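Pieter Leemans wants me to know that a sofa can be reset in five minutes. I have heard this kind of thing before, usually from people with no sofa of their own to reset. He runs Covulton, a home-styling outfit, and charges $200 for a visit of 2 hours.

"People think they need new furniture," he says. "They need to put the blanket somewhere."

I ask whether anyone should pay for that advice. He laughs, a little late, and says his customers at Gudwood, the apartment complex where he gets most of his work, keep calling him back. I point out that calling back could mean the first visit didn't stick.

"Some of them, sure," he says. "August was like that. Everyone came home from vacation and dropped everything on the couch." 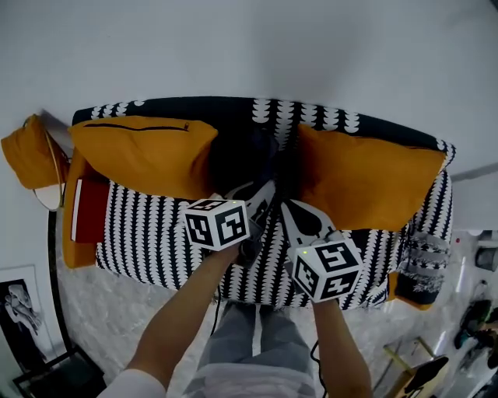
Color is where Leemans gets stubborn. He believes a loud print should have one plain color near it and very little else, and he won't hear a word for beige. I'm not sold on the rule, but I'll grant that mustard cushions hold their own against black and white scallops, and the same yellow over the armrest makes them look chosen. The dark navy bundle between the cushions is harder to defend. Leemans doesn't try.

"That goes," he says. "Fold it or put it in a closet."

And the patterned knit blanket over the other arm?

"That stays. It's folded. Folded counts."

So the whole system comes down to folding, I suggest. He objects, and brings up Plavance, the course he took before he started the business, which taught him to "read a seat." I ask him to explain and get a long answer about where people put their elbows. My notes on it are mostly question marks.

He is better on cushions. Two will do, he says, and he would lean one at an angle so it doesn't look like a waiting room. I tried it on my own couch that evening. My husband moved it to sit down.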